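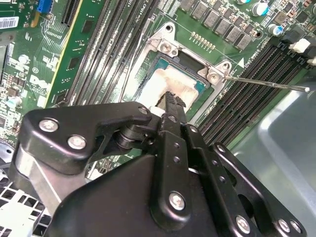 Gripper slips off CPU retention screws, then faults on force limit

Posted in: Disassembly cells / End effectors

flillamex_ops

We run a teardown cell for old workstations. Two-finger gripper, Bririco controller, screws located from the wrist camera. On the retention frame around the CPU the arm descends, the finger touches early and the controller drops into protective stop with code 1120. Force limit is 700 in controller units. It happens on 4 boards out of a tray and the rest run clean. Lowering the approach speed made no difference. Is this calibration or the limit itself?

gromard_tech

Calibration first. Code 1120 is contact before the expected height, so your Z is wrong or something is standing in the path. Do not raise the limit to clear it. The socket is the last place you want extra force. 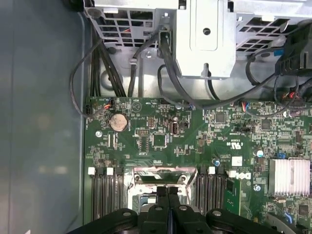
Check the approach path as well. A routine taught on a bare board will not hold up inside a tower – the heights are different and so are the obstacles. You have a black cable curving down from the drive cage across the board, and memory slots on both sides of the socket. Any of those can catch a finger if the wrist comes in tilted. Teach a waypoint straight above the socket, descend vertically, and drop the limit to 600 while you test.

Also re-zero the force sensor with the fingers fitted. Ours drifted after every finger change.

tray_nine

had the same code on a Mészáros arm, it was a loose finger bolt. tightened it and no stops since June. worth a look before you reteach everything

flillamex_ops

Bolts were tight. Z was off on the taller cases – the fixture was not seating them flat. Re-shimmed, limit at 600, still testing.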